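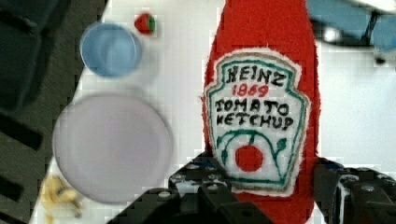 Is a gripper made from toy bricks good enough for soft objects, or should you buy a proper one? For soft objects that weigh very little, the brick gripper is good enough, and I would start with it. The proper one becomes worth the money when you need to know the force.

Reading time: 3 minutes

15/12/2022

I have now used three sets of fingers on the same small arm, so I can write down what I think of them before I forget. The first set came with the arm. The second is a Filtari pair with rubber pads, which I bought second-hand from a shop in Toledo. The third I built from black construction bricks, beams and pins during two evenings, and these are the ones I use most at the moment.

The fingers which came with the arm are smooth and hard. With felt things they are not bad, but they close on a very narrow line, and a tall object turns between them like a door. The felt ketchup bottle was the worst for this. It is soft, it is high, and its neck becomes thin at the top, so where you hold it makes a big difference. Now I always go for the lower part, with one finger on each side. The label side is a little difficult too, as the sewn fringe can catch on a corner.

The Filtari pair holds everything. It holds too well, in fact. When I open it, light pieces stay stuck to one pad and travel back with the arm. I had this with the little strawberry again and again, and I lost a whole afternoon in February to it, believing that my release command was wrong. I cleaned the pads with alcohol and it became better for a day.

With the bricks I can change the shape in five minutes. If the finger is too short, I add a beam. The studs give some grip on fabric, which I did not expect. The weak point is that the pins work themselves loose. After 200 closings I had a visible play in the left finger, and after 500 I had to press everything together again. I put a small drop of glue in two of the joints and I regret it, as I can no longer change the angle there.

About the camera I have less to say. I moved it from a stand to the wrist, and I will not move it back. From the stand, the arm was always hiding the object in the last moment. From the wrist I see both fingertips the whole way. The price for this is that a tall thing fills the view when you are near, and the plate and the cup at the side become soft and not sharp. For placing the bottle next to the plate I must therefore look first from higher up, and only after that go down. I do this now with a fixed stop 15 cm over the table.

The controller is still the Skaner board. I tried the Bestum one as well, which has nicer software, but it waits a moment before every closing and I could not find the setting for it. If somebody has found it, please write to me.

Next I want to make longer fingers and try them on the plate, which is wide and round and which I have avoided until now. I think I will have to take it by the rim.

Print this page
Send by e-mail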